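Gendham Volleyball League Results

Match and set scores for the Gendham amateur indoor volleyball league, maintained by Tuấn Chu. The data was typed up from paper score sheets and checked against the league's own tables where those survive.

Contents

matches.csv holds one row per match, 408 in all. sets.csv holds one row per set and joins to the first file on match_id. teams.csv lists the 14 clubs that have played in the league, with the spellings used on the sheets and the one spelling used here.

Columns in matches.csv

match_id: whole number, never reused
season: the year the season began
division: 1 or 2
home, away: team codes from teams.csv
sets_home, sets_away: sets won
venue: hall name, blank if not written on the sheet
status: played, forfeit or abandoned

Forfeits are entered as 3-0 with no rows in sets.csv. Abandoned matches keep whatever sets were finished, and neither side is given the win. If you are building a table, filter on status first.

Known problems

Jimero and Flulness shared a hall for several seasons, and their sheets often have home and away the wrong way round. I have corrected the ones I could confirm from the fixture list. The rest are as written and have a 1 in the column home_uncertain.

Phí entered two teams in one season under the same name. They are PHI1 and PHI2 here. For 70 matches the venue is blank. Please don't fill these in from the home team's usual hall, as halls were swapped a lot in winter.

Fifth sets were played to 15 throughout. A few sheets show a fifth set ending at 25, and these have been left alone and flagged in the notes column.

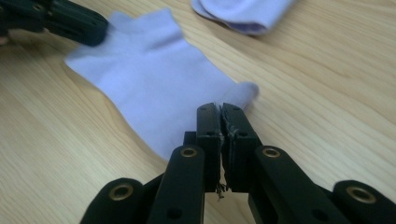 Lavender socks on a wooden table.

Player names were on most of the sheets and have been left out. So have the referees' remarks. Cards are not recorded either, as only some clubs filled in that box.

Format

Files are UTF-8 with commas and a header row. Team names with accents will look wrong in some spreadsheet programs unless you pick the encoding when you import.

Changes

Version 2 adds the status column and splits the Phí teams. Match numbers are the same as in version 1, so old joins should still work. The next update is planned for June, once the current season's sheets are in.

Corrections

Open an issue with the match_id and, if you can, a photo or scan of the sheet. Club newsletters are fine for scores but I won't change a venue on the strength of one. Free to use with credit to the Gendham Volleyball League Results.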